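Do hand-held demos really transfer to the arm?

Botond Vörös
We have two Ostora arms and a pair of printed grippers you squeeze by hand to record demonstrations. Over 19 evenings I recorded 65 demos of picking up a roll of double-sided tape and setting it on a peg. The arm grabs the roll maybe half the time and then pushes it past the peg. The Plelteo page says hand-held demos are "as good as teleop." Has anyone seen that hold up outside their own videos? I'd like to know before I record more.

Fikre
I don't buy it either. By hand you feel the roll shift in the fingers and correct without thinking, and none of that gets recorded. Tape is a nasty first object, too. If the liner has come unwound, it flops around and catches the light, and the policy latches onto that.
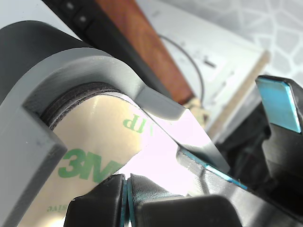 I'd look at finger shape before anything else. A hooked finger will hold a roll at all sorts of angles, so every demo "succeeds" while the pose in the grip is different each time. Then you let go over the peg and wonder why it misses. Throw out the demos where the roll sat crooked, even if that leaves you with 6, and replay those on the arm with no learning at all. If plain replay misses the peg, your calibration is off and 2600 more demos won't fix it.

statix_user
just use teleop. slower but at least the arm can do what you recorded. no idea about the peg part, we only do bins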